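Hi! If you're reading this you've probably been added to the Rornard repo and somebody told you to "check the README for the rules." You've found them. I'm Tamer Hattar, I look after the house-chores part of the project, and I wrote most of this in September after one too many arguments over what counts as a good run.

# Rornard kitchen runs: house rules and data notes

## What's in the repo

- `runs/` has the recordings, one folder per run
- `notes/` has the operator's plain text notes (please, please write these)
- `rejects/` has runs that broke a rule but are still worth keeping
- `rules_old.md` is the first version of this page, kept so old labels still make sense

All the recordings come from our test kitchens, Warnville and Trustholm. The two don't share a layout, so don't merge them without keeping the `site` field. I did that once and spent an evening picking them apart again.

## Before you start a run

1. Walk the route yourself. If you'd trip on something, so will the base.
2. Tell everyone in the room you're starting. Out loud, every time, even if it's just Khalil and he can see you.
3. Have the stop button in your hand. In your pocket doesn't count, and neither does "right there on the counter."
4. Keep people out of arm's reach, plus one good step. I used to write this as a distance and people argued with me over the tape measure, so now it's a step.
5. Check both finger pads. If one is peeling, swap it and say so in the notes.

We had 11 runs in the Najjar batch where step 5 got skipped, and they're all sitting in `rejects/` now. Good driving, too!

## While it's running

Start slow. The speed cap for anything near glass is 4 on our slider and I don't care how confident you feel. Away from glass you can go up a bit, but come back down before the gripper goes into a rack, a drawer or a cabinet.

One person drives and one person watches. The watcher doesn't text, doesn't make coffee, and is allowed to call a stop without giving a reason. If you're driving and you hear "stop," you stop first and ask later (I've been on both ends of this and it's fine, no one's feelings get hurt).

Never reach in to fix something with the arm live. Not to nudge a lid, not to catch a cup. Let it fall. Khalil Hakim has a standing offer to buy replacement cups out of the project budget and he means it.

## Dishwasher runs

These get their own section because they cause most of the questions. An open door is a big flat thing at shin height, and a pulled-out rack sticks out farther than you remember when you're looking at a screen.

- Door all the way down before the base moves in. Half-open doors bounce.
- Write down which racks are out at the start. Both out is allowed, but it's a different `start_state` from upper only.
- Plastic before glass for new operators, always. Tubs and lids are great practice.
- No sharp knives in the cutlery basket, ever.
- If containers are nested, log them as a stack. Don't guess how many are in there.
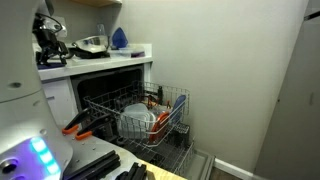
The other thing I keep going on about is clutter. Leave the counter the way a normal person would leave it. We don't clear everything off to make the robot's life easier, and we don't pile stuff up to make it harder either. If something on the counter could get knocked off by the elbow, move it back from the edge and carry on.

## Labels

Each run gets one of three: `done`, `partial` or `stopped`. A stop called by the watcher is `stopped` even if you finish the job afterward. Please don't relabel these to be nice! The stopped runs are some of the most useful ones we have, and 38 of them went into the last safety check Khalil did.

If you and the watcher don't agree on a label, put the lower one and write why in the notes. You need 2 sets of initials on every run anyway, so sort it out before you both go home.

## Known problems

- Early Warnville notes say "rack" without saying which one. Treat those as unknown.
- Some Trustholm runs have the door closing missing at the end. They're marked `tail_short`.
- The word "drop" was used for both letting go on purpose and by accident until the second version of these rules. Check `rules_old.md` before you count drops for anything.

## Changing a rule

Open an issue, say what happened that made you want the change, and tag me or Khalil. We both have to agree before it goes in. Small wording fixes you can just send, I'll merge them when I'm at my desk, usually before 10 a.m.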